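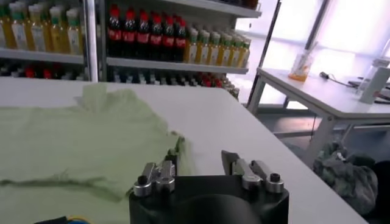 The shirt problem

Folding laundry is the chore everyone wants to hand over first, and it may be the cruelest thing you could ask of a machine. A mug is the same mug however you set it down. A T-shirt has a new shape every time you let go of it. At Zitulholm, a shared workshop on the Anesholm waterfront, a handful of members have spent most of a year on that problem, evenings and weekends, and they are having a wonderful time.

They call the project Traden. It began as a single arm that could drag a dish towel across a bench, which was more exciting than it sounds if you were there at eleven at night when it first worked. The second arm came in November, and with it the realization that two arms are far more than twice the trouble. Each one has to know where the other is. Each one has to pull just hard enough. Get the timing wrong and you have built a very slow tug-of-war.

What makes the place such fun to visit is how much of the work is plain shop work. The software gets argued over, sure, but on the evening I dropped in the big topic was fingertips. Cotton jersey is thin, and it likes to lie flat against a smooth table with no edge for anything to grab. The group has tried bare tips, rubber tips, tips wrapped in tape, and one pair dipped in tool-handle coating that picked up every bit of lint in the building. The current plan is to pinch a wrinkle from above (a rumpled shirt is full of them), lift, and let gravity find the hem. I have folded shirts all my life and had never once thought about the hem as a place you have to find!

Cables are the other obsession. A wrist that turns freely on the bench will snag its own cord the moment you ask it for a real motion, so every change to the routing gets tested through the full swing before anyone puts cloth on the table. There is a notebook for this, a fat one with a coffee ring on the cover, and it's better reading than you'd expect. "Caught on knuckle again" appears on page after page, in several kinds of handwriting.

Training goes in rounds. A person guides the arms through a fold, the computer records it, the shirt gets shaken out and tossed back down, and around they go. The log stood at 900 recorded folds when I arrived and the target for this stage is 1,000. Of those, 311 were marked good enough to keep. The rest aren't thrown away, either. They sit in their own folder, and members go back through it hunting for the moment when a sleeve slipped.

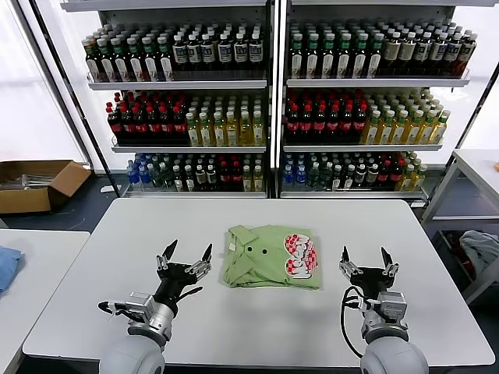 A shirt in its square, collar to the upper left, with a gripper on each side.

The definition of a good fold has its own history. The first standard was simply "smaller than before." Then came a cardboard square cut to the size of a dresser drawer, and a rule that the bundle had to fit inside it. Lately there's been talk of collars. Should the collar end up on top, the way a store does it, or tucked under, the way most of us do it at home? The store camp is ahead for now, mostly on the grounds that a camera can find a collar more easily when it's showing.

Buttons and printed fronts bring their own headaches. A print can be stiffer than the cotton around it, so it bends late and then all at once, and a motion that suits a plain undershirt can leave a lump right through the middle. The group's answer is to feed the system as much variety as it can get, and the donation bin by the door keeps filling up. I brought two old ones of my own and felt absurdly proud when one of them went straight into the rotation.

Money is tight in the usual way. The dues cover the lights and the rent, and the members chip in for parts. Siliņa, the little machine shop across the yard, cuts small brackets for them from offcuts, and its turnaround is 36 hours if the drawing is clean. The drawings have become much cleaner.

Next on the list is a long-sleeved shirt, and after that, if the arms hold up, a fitted sheet. I asked whether anyone in the room could fold a fitted sheet by hand. There was a long pause, and then somebody went to put the kettle on.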